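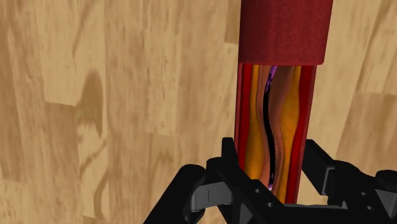 Ticket 1568: Label printer at Torkemance adds blank labels

May 2026
By the Ansari service desk

Reported: the Tritetti printer in the Torkemance stockroom feeds one blank label after every good one. The site has used 97 labels to label 35 boxes, and would like this to stop.

First check: power cycled. The site had done this already, several times and with feeling. No change.

Second check: ribbon reseated, head wiped down. Print is now very crisp. The blanks are also very crisp.

Third check: ran the gap calibration from the front panel. The printer reported a label height of 61 mm. The label on the roll is half that – so the printer is convinced it has done one long label and is quite proud of it.

Cause: the Drarkano stock software pushes its own page size with each job and overrides the panel. The template was last edited in July, under the name "final_new_2".

Fix: set the template to the height of the actual label, saved it, recalibrated. Ten test prints, no blanks.

Still open: the same template is loaded on the returns desk printer. Returns says theirs has "always done that" and never thought to log it. Separate ticket to follow.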